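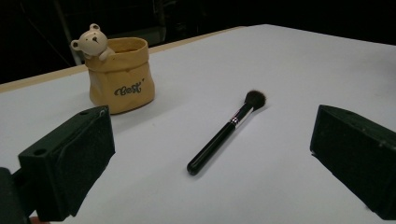
Grirnau manipulation software: progress report to Tranance, second reporting period
Mulugeta Woldegiorgis, July
Last updated: July, 16:40

1. Scope

This period covered the perception and planning layers of the Grirnau stack. The task under study is the pickup of a thin, tapered object from a flat board and its placement in a small open pot. A makeup brush is the reference object. Control firmware was frozen throughout, and no changes were made to it.

2. Perception

The pose estimator for elongated objects was rewritten. The old version fitted a single cylinder and placed the grasp axis wrongly on anything with a taper. The new version fits a two-segment profile and reports a direction as well as an axis, so the planner knows which end carries the bristles. Glossy black handles remain the weak case. Highlights on the handle and on the metal ferrule still split the segmentation mask, and the merge step that repairs this is slow.

Pot detection now returns a rim estimate with an uncertainty value. Irregular rims, such as a folded or wavy edge, are treated as a polygon with a safety margin.

3. Demonstration data

The log converter (Liem) processed 422 demonstrations, of which 6 were rejected for clock drift between the wrist and head streams. The two-handed recordings use the same schema as the one-handed ones, with an added field for which gripper is holding the object.

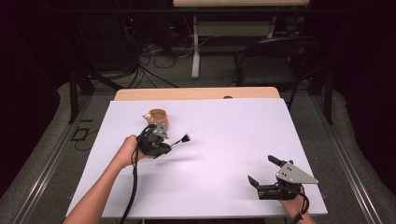
An idle gripper is now logged explicitly as open and empty. Previously it was left as a null value, and the trainer read nulls as missing data and dropped the segment. Beryl Catterall traced the fault and wrote the regression test. Older files have to be converted again before they are used for training.

4. Planning

The approach planner samples candidate grasps along the handle and discards those that would bring a finger into contact with the pot. The candidate limit was raised to 1932 per query. Planning time is acceptable on the workstation but has not been measured on the target computer. Insertion planning handles an upright pot only.

5. Open items

The mask merge step needs to be moved off the main thread. The Kollevine viewer does not yet display the new rim polygon, so reviewers have to read it from the log. Release 5 of the converter is waiting on documentation.

6. Next period

Work will start on handover between the left and right grippers, using the recordings already converted. No change to the budget is requested.

3 comments · 2 shares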